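# The Sandametti arm, or how I spent a tax rebate

22 Mar 2023

I had promised myself no more kits. The last one was a weather station that told me it was raining, which my kitchen window had been doing free of charge for years. Then Kurholm put the Sandametti desktop arm on their site at 109 pounds, printed parts included, and my promise lasted until I'd found my card.

What you get for the money is a bag of grey printed pieces, a set of black servos, two circuit boards and more cable than seems decent. You don't get anything to bolt it to, a power supply, or a manual in the usual sense. There is a PDF. It was written by someone who knows the arm very well and has never met anybody who doesn't. Step 4 reads, in full, "Fit the elbow." I fitted the elbow. Then I read step 5, took the elbow off and fitted it the other way round.

The prints themselves are good. I had a file ready to clean up the holes and barely used it. The screws are less good. They are soft little things and the heads start to round off if you so much as look at them firmly, so buy a better set before you begin and save yourself an evening of muttering.

Wiring is where the kit stops being a kit and turns into a hobby. The servo leads are long enough to reach the boards by any route you like, and the PDF has no opinion on which. I tried tidying mine with ties and all that did was stop the wrist turning. They now go where they please.

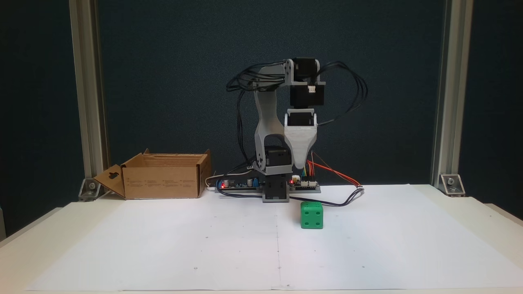 Rimantas Rimkutė wrote in after my first grumble about all this, to say the long leads are the best thing in the box: "I cut mine down to look smart and then moved the driver board. Had to buy a whole new set from Kolance. Leave them alone, and put some sort of sleeve over them if it bothers you." Fair enough. The sleeve costs extra, naturally.

So, does it work? Mostly. The software is a free download and it found the controller board at the second go, once I'd swapped the USB cable for one that carried data. You get a window with sliders, one for each joint, and you can save a position and play a list of them back. The first time it ran through my list without any help from me I was far more pleased than a grown man should be. The second time it did the same thing slightly to the left.

That drift is my main complaint. Send the arm to the same spot 20 times and it will arrive in the neighbourhood every time, but it's a neighbourhood with gardens. For picking up a small cube it's fine. For anything that has to go into a hole, you'll want patience or a bigger hole. Kurholm's page says "precise", and I suppose it doesn't say compared with what.

There is a calibration routine, tucked away under a menu called Extras, and you should do it before anything else. It wants a flat surface with points marked at known places, and then you steer the tip to each one by hand and press a button. It's dull work. I did it with the radio on and made a mess of the far row, where the arm is at full stretch and sags a little under its own weight. Doing it again with the shoulder servo warmed up gave me a much better result, for reasons the PDF keeps to itself. 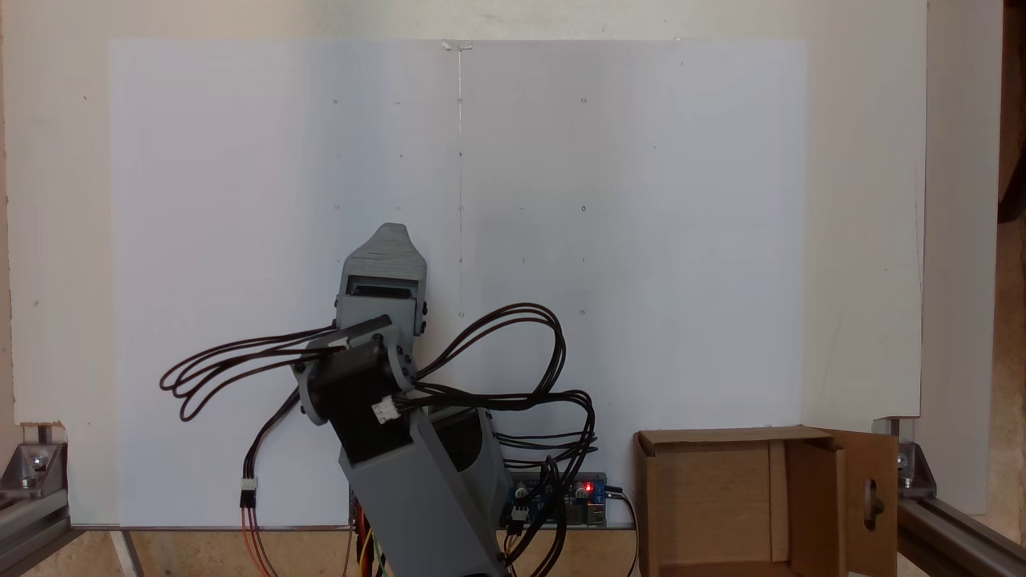

The gripper deserves a word of praise. It closes to a fine point and gets hold of small things nicely, and it knows when to stop squeezing, provided you set the limit. If you don't set the limit it will hum at you in a worrying key until you do. I'd have liked rubber tips in the bag. I cut some from a bicycle patch and they've stayed on so far.

Support is a mixed bag. I sent Kurholm 2 emails. One came back the same afternoon with a clear and friendly answer, and the other has been out there since November, presumably enjoying itself. The forum is better, if you can put up with people telling you to buy the Sepp arm instead. Mārtiņš Zariņš has posted a rewritten set of build notes there, with drawings, and I'd print those out and leave the official PDF closed.

Would I buy it again? Yes, at this price, and with proper screws. If you want an arm that does a job, spend more. If you want to learn why arms that do a job cost more, this one will teach you by the end of the first week.

I'm going to have a go at the spare servo next. The kit comes with one, and the PDF doesn't say what it's for.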